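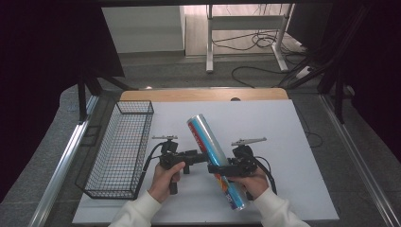 Marcela Hubáček thinks I should quit with the pistol grips and go straight to the arm. She wrote me a long email after the last post, main point being that every hour I spend squeezing a trigger by hand is an hour the motors aren't getting tested. Fair. Also no.

Quick post tonight, it's past eleven and I have to be up.

Where things stand. Both grippers work, left and right. Cables hold. The black fingers are version four, printed a bit thicker at the root, and so far no cracks. Version three lasted 54 squeezes on a full can before the left one split right along the layer line. I counted those because I wanted a number to complain with.

Why a can? Round, smooth, heavy enough to matter, cheap. Boxes are too easy, you get two flat sides and it just sits there. A can rolls in the jaws the second your two hands disagree. Holding it at a slant with both grippers is the worst case I could come up with, one near the top, one lower down, and you feel right away which hand is pushing harder. Drop test target is the black wire basket. I like the mesh because the can makes a racket going in and I don't have to look up from the notes.

So, Marcela's point. I tried the motors first, back in May, remember? Two Okano servos, new, not cheap. Cooked one in a weekend becuase I had no idea how much force I was asking for. With the handle I can feel it. Slip, no slip, too much, dent. Then I write down the trigger position and that becomes the limit in the code. 47 on my scale is where a full can stops slipping. 63 is where it starts to dent. That's the whole window. Would not have found it by burning servos.

Other stuff from this week:

Gray mounts on top. Flat, stiff, finally line up the same on both sides. The right one was off by a hair and I spent an entire evening blaming the code. It was a screw.

Cable routing. Left cable out to the left, right cable out to the right, never crossing in the middle. Sounds dumb, took me three tries. When they crossed I kept hooking the can with a loop and pulling the whole thing over.

The floor behind the table is a mess of black cable. I know. Viera Kubíček already told me, twice. It's on the list under everything else.

White board on the table is staying. Easier to wipe and I can draw on it with a dry marker, start spot, basket corner, done.

Log file hit 2829 lines and then my little script choked on it, something to do with how I was reading the timestamps. Fixed with a dirty hack. Will regret it later. If anybody has a cleaner way to merge two streams that start a few miliseconds apart, comments are open, please.

Next up is rubber on the fingertips. Have a strip of bike tube and a thin silicone sheet, going to try both and redo the slip numbers from zero. Then, ok Marcela, then one motor. One. On the right side only, with the limit set low, and the plug within reach.

Parts list for the version four fingers goes up when I find the right file, there are like six called final.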